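Skiltthorpe Community Workshop
Half-yearly premises check, June
Floor area covered: 1,079 sq ft

Fire exit, rear — Clear. Push bar stiff but opens fully. Oil before next check.

Fire exit, side — Clear. Sign lamp out. Replacement ordered from Bakker.

Extinguishers — All in date. The one by the sink had been moved behind the door; put back on its bracket.

Emergency lights — Tested at 7.30 pm. All came on. Corridor fitting dim after 50 minutes, battery to be changed.

Walkways — Should be 900 mm clear throughout. Too narrow beside the timber rack. Rack to go back against the wall.

Electrics — Two extension leads withdrawn, outer sheath split. Fixed sockets fine. Halitz heater not to be used until the plug is replaced.

Ladders — Short one passed. Long one failed, loose rung, tagged and locked away.

First aid — Plasters low, eyewash out of date. Reorder both.

Roof and gutters — Slipped tile on the Ancombe Road side. Quote received for 2,160 pounds including scaffold, a second one wanted.

Worktops — Edges sound, no splinters. Keep clear when not in use.
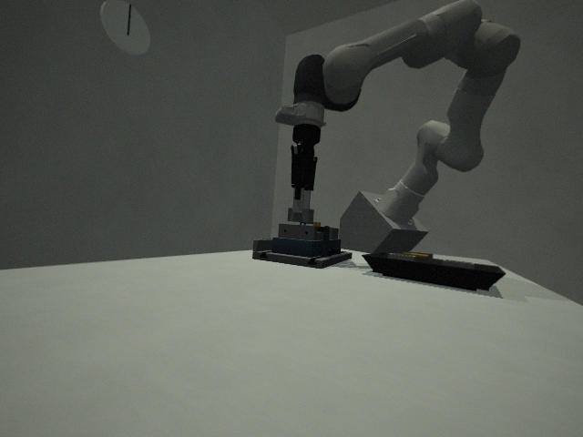
Worktops: white table, with arm and black tray.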